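Data Collection Operators, Handover and Contact Tasks
Gisimness Project, Bedholm
Posted February 3, 2024

Bedholm is recruiting 5 operators to record demonstrations for the Gisimness project, which trains a manipulation policy for multi-fingered robot hands. Contracts are fixed-term and end in November. The positions are paid hourly and based on site in Eltdale. Remote work is not possible.

Background

Gisimness learns from recorded examples of contact between the hand, an object and, in a large share of the set, a person. The first portion of the set covered rigid objects with known geometry. The current portion covers items that bend, tear or change shape under load: cardboard, paper bags, soft packaging, cloth. The policy has to learn how far to close the fingers on such an item and when to let go, and this can only be taken from examples in which grip and release are recorded cleanly from first contact to last.

Recording is carried out partly in the Kariuki laboratory and partly in public interiors, where lighting and background are not controlled. Operators should expect to work at both. 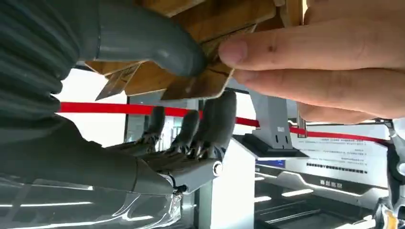
Wrist camera view, handover task: robot finger and human hand on a piece of torn cardboard.

Duties

Operators work in pairs and change roles during the shift. One operator drives the hand by teleoperation. The other acts as the human partner, presenting and receiving objects at the positions given in the task sheet. Each pair records up to 200 episodes per shift. An episode is one complete attempt at one task, including attempts that fail. Failed attempts are kept and labeled as such.

Further duties:

Resetting the work area between episodes according to the task sheet.
Checking the wrist camera stream for focus, dropped images and dirt on the lens.
Labeling each episode with task code, object code, outcome and, for failures, the failure type.
Replacing worn objects and logging the replacement.
Moving the hand and its stand between sites, with a second person.

Requirements

Steady hands and good near vision, with or without glasses.
Ability to stand for most of a shift, with breaks.
Ability to follow a written procedure without shortcuts and to report deviations from it.
Basic computer skills. Labeling is done in a browser form and some file checks are done on the command line – training is given for both.
Written and spoken English sufficient for daily logs.

Experience with teleoperation, motion capture, laboratory work or quality inspection is useful but not required. Applicants with a known allergy to paper dust should state this, as cardboard objects are used in most sessions.

Training and qualification

New operators complete 300 practice episodes before their recordings enter the training set. Practice hours are paid at the full rate. A supervisor reviews the practice recordings for timing, label accuracy and camera quality. Operators who do not reach the required level may repeat the block once.

Recording and consent

The cameras record the hands and forearms of the human partner. Faces and voices may be captured incidentally and are removed before storage. All operators sign a consent form covering use of the recordings for training and evaluation. The form is sent with the interview invitation.

How to apply

Send a resume and a short statement, 200 words at most, describing any work you have done that required repeating the same manual task to a fixed standard. State the shifts you can work – morning, afternoon or both. Applications go to Salim Odera, data collection lead, through the Bedholm careers page. Use "Gisimness operator" as the subject.

Interviews include a half-hour trial at the teleoperation station. Applications are reviewed as they arrive, and the posting is removed once all positions are filled.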